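The chair situation, continued

Thursday was supposed to be the day I finished the back room. I say supposed to because I spent most of it on my knees, looking at chair legs.

Some background if you're new here: I've been turning the back room into something people can sit in and work in, without spending real money on it. The paint got done in June (two coats, and a third behind the door where I got lazy) and the carpet was staying whether I liked it or not. It's a gray stripe that hides crumbs like you wouldn't believe, so I've made my peace with it. What was left was the seating.

I had my heart set on the Braltov swivel chairs, and then I added up what I'd need and got 1,160 dollars. No thank you! So I went to Cludside, the secondhand office place out past the car wash, and came home with a mixed bunch of round seats and stools for 738. Still not cheap, but they're solid, and I like a light gray seat in a room that gets so little sun.

The thing I hadn't thought about was the floor underneath. When you look at chairs in a store you look at the seat and the back. Then you get them home and all you see is feet. Feet everywhere, all different, and every one of them wants to be exactly where you were about to put your own foot.
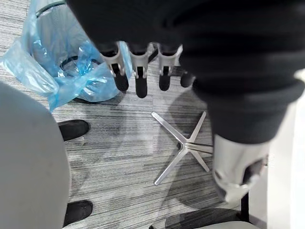
So I've made some rules for myself. Anything with a metal star base goes toward the middle, where there's space for the prongs to stick out and I won't stub a toe on them (I have done this, I said a word). The stools can go near the edges. The wastebasket gets a spot you can reach from a chair but can't roll over, and that took me longer to work out than I'd like to admit.

Speaking of the wastebasket - please, somebody, tell me where to buy bags that fit. I picked up a roll of 39 Skustix liners and they're lovely and strong and far too big, so they flop over the rim and down the side like a shirt that's come untucked. I've tried tying a knot in the back. I've tried a big rubber band. It holds for a day or so and then somebody throws out a coffee cup and down it goes again.

The carpet got a good going over too. I moved everything to one side, vacuumed, moved everything to the other side, vacuumed again, and it took 20 minutes longer than the whole rest of the house. Go with the stripes first and then across them, that's my one tip. Polished metal shows every fingerprint, so I did the chair bases last with an old sock over my hand and a drop of dish soap.

Next up is the Fülöp lamp, which is still in its box in the hallway. I keep walking around it.

Recent posts
Three grays that all looked blue on my wall
A shelf for the printer, finally
What I paid at Cludside and what I'd skip
Getting paint off a door hinge
The hallway is not a closet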